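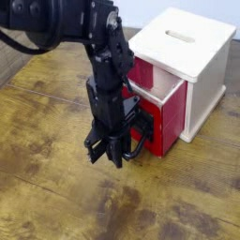
*Fig. 1. Cabinet on a worn plank floor, red drawer partly open. Note the slot in the white top and the screw near the corner of the drawer front.*

## 4. Fitting and Adjusting the Drawer

This section covers the small cabinet with the white top and red front. It replaces the folded sheet that came in the Cinska carton, which I followed to the letter on two cabinets and had to undo on both. The sheet says the job takes ten minutes. Allow 40, and more if your floor looks anything like the one in Fig. 1.

### 4.1 Before you start

You need a Phillips screwdriver (hand, not powered), a short level, a pencil, a candle stub and some thin card. The carton also includes a "fitting tool." It is a bent piece of wire. I have never found a use for it.

**Caution:** Do not pick the cabinet up by the oval slot in the top. The old sheet calls the slot a "carry grip," and maybe it is if the cabinet is empty and you are going across the room. The top is held down by short screws, and I would not trust them with a loaded drawer underneath. Lift from the bottom, with the drawer out.

### 4.2 Setting the cabinet in place

1. Choose the spot first and then carry the cabinet to it. Dragging it chews up the paint on the base trim.
2. Put the level across the top, side to side, and then front to back.
3. If it rocks, slide card under the low corner. Old planks are seldom flat, and a seam running under one corner is enough to throw it off.
4. Press down on each corner in turn. When nothing moves, trim the card flush with the trim.

The sheet claims the cabinet is "self-leveling." I can find no part of it that levels anything.

### 4.3 Fitting the drawer

1. Stand in front of the cabinet and tip the drawer up slightly at the front.
2. Set the back edge on the runners and push it in until you feel it drop.
3. Lower the front and slide the drawer halfway in. Stop there.
4. Look at the gap on each side. If one is plainly wider, take the drawer out and start over. Pushing harder will not center it.
5. Close it the rest of the way with a flat hand on the red panel.

**Note:** The inside of the drawer is left unpainted, and it should stay that way. Verna Nguyen-Tran painted hers to match the front and it stuck fast through most of the summer. She got it open again with sandpaper and a lot of patience.

### 4.4 The handle

The black handle is curved and stands well out from the front, so it is easy to hook and just as easy to lean on. Try not to lean on it.

1. Pull from the middle of the handle, straight toward you.
2. If the handle turns or clicks, take the drawer out and tighten the fixings from inside the front panel. Snug is enough.
3. Check them again after a month of use.

Schumacher sells a thread glue for loose handles, and Roscoe Ostrowski swears by it. I tried it on one cabinet and left it off the other. In March both handles were equally tight, so I can't see what the glue did besides get on my fingers.

### 4.5 If the drawer sticks

1. Empty it. A drawer packed to the rim is the cause more often than people like to admit.
2. Rub the candle along both runners and the lower edges of the drawer sides.
3. Work the drawer in and out several times and wipe off the crumbs of wax.
4. Still sticking? Repeat 4.2. A twisted cabinet will pinch a perfectly good drawer.
5. Check the screw near the top corner of the drawer front. If the head stands proud, it can catch on the panel above. Turn it in by hand until it sits level with the paint -- no further, or the paint cracks.

**Caution:** Do not use cooking oil or spray polish on the runners. Both feel wonderful for a week, then collect dust and turn to gum.

### 4.6 Care

Wipe the top and side panels with a damp cloth and dry them right away. White paint shows everything, whatever the carton says about a "stain-proof finish." Scuffs on the red front come off with a little dish soap. The thin white edge along the top of the drawer front chips first, so keep some touch-up paint for it.

Spare handles are part 142 in the Grirncombe list. Order two -- the fixing holes on the first one I got were drilled off center.

*Section revised 11/03/2024, M. Teixeira. Corrections to Gwendolyn Brannigan, please, with the part number if there is one.*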